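Ce site utilise des cookies de mesure d'audience. Accepter | Refuser | Personnaliser

Publications > Robotique > Manipulation > Texte intégral

Rubrique : Bancs d'essai et reproductibilité

4.2. Remise en état de la cellule et stabilité de la scène

Les taux de réussite publiés pour les tâches de rangement en tiroir supposent que la scène de départ reste la même d'un essai à l'autre. Nous doutons que cette hypothèse ait souvent été vérifiée. Dans la cellule Brestine, la consigne initiale tenait en une ligne : tiroir du bas ouvert et vide, cube bleu posé sur la table à droite du tiroir, caméra fixe. Rien n'y était dit de la course du tiroir, ni de l'orientation du cube, ni de l'état des glissières. Le protocole d'Ernby, dont nous sommes partis, n'en dit pas davantage.

Ritu Sisodia a repris la procédure en février. Elle a imposé une butée souple sur la glissière du tiroir inférieur, un gabarit amovible pour le cube et un contrôle par image de référence avant chaque série de 30 essais. Le meuble est blanc à gris clair, la table et le mur presque de la même teinte ; l'arête avant du tiroir fournit donc le repère le plus exploitable, avec le cube (figure 3). Les autres contours se prêtent mal à un recalage automatique, et nous avons renoncé à celui du plateau après deux tentatives peu concluantes.
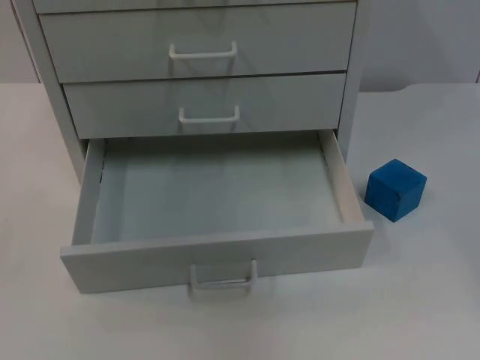 Figure 3. Cellule Brestine, configuration de départ : tiroir inférieur ouvert, cube sur la table.

Reste la question de l'usure. Le fournisseur des glissières, Boström, recommande un nettoyage à sec tous les 2000 cycles. Nous n'avons trouvé aucune justification de ce chiffre pour un usage où la traction s'exerce par une poignée centrale et toujours à la même vitesse. Par prudence, l'intervalle a été conservé — faute de mieux, et sans que nous puissions affirmer qu'il protège de quoi que ce soit. L'effort d'ouverture est relevé au dynamomètre en début de semaine ; une dérive entraîne le démontage du tiroir, l'essuyage des rails et un nouveau réglage de la butée.

Sur deux campagnes de même durée, la politique Onden a obtenu 69 % de réussite avec l'ancienne procédure et 70 % avec la nouvelle. Il serait tentant d'y lire un effet de l'entretien. L'écart est trop faible pour cela, et les deux campagnes diffèrent aussi par l'éclairage, remplacé entre-temps. Nous pouvons seulement dire que le soin apporté à la remise en état n'a pas dégradé les résultats et qu'il a rendu les échecs plus faciles à classer : un cube lâché trop tôt ne se confond plus avec un tiroir mal positionné au départ.

Cette dernière remarque vaut aussi contre nous. Une scène trop bien réglée avantage peut-être une politique qui a mémorisé la position du tiroir — hypothèse que le présent protocole ne permet pas d'écarter. Les essais avec course d'ouverture variable, décrits en 4.3, ont été ajoutés pour cette raison. Ils ne portent que sur le tiroir du bas, et les tiroirs supérieurs restent fermés dans toutes les séries.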